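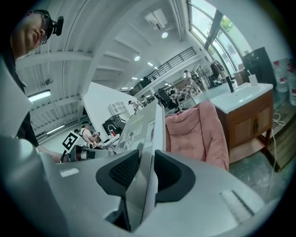 Threads > Mwende Shemweta > Shelf sag

2 min read

1/ Shelf sag, for people who keep large-format books. Most catalogs quote a maximum load and leave out the span it was tested at. Without the span, the load figure can't be used.

2/ For a uniform load, deflection goes with the fourth power of the span if you fill the shelf end to end. Load per inch stays the same, so a longer shelf carries more and bends more easily.

3/ Thickness works the other way, as a cube. Going from 3/4 inch to 1 inch makes the board 2.4 times as stiff. Same material, same span.

4/ Large-format interiors titles are the bad case. Coated paper is dense, and the pages are wide. Weigh a short run on a kitchen scale and divide by its width. 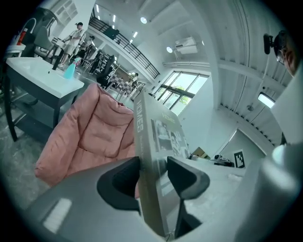

5/ Creep. Particleboard keeps bending under a constant load. My own shelf, a Hudmont with a span of 1,000 mm, passed a straightedge check on Friday and had failed it by May. I hadn't added a book.

6/ Fixes, cheapest first: a center support, a stiffening strip glued and screwed under the front edge, a thicker board. Flipping the board buys time only.

7/ Rostyslav Hordiienko asked about fixed shelves. Yes, ends held rigidly in a dado sag less than ends resting on pins. Most home joints are somewhere between the two, so I calculate for pins.

Contact | © Mwende Shemweta | Back to top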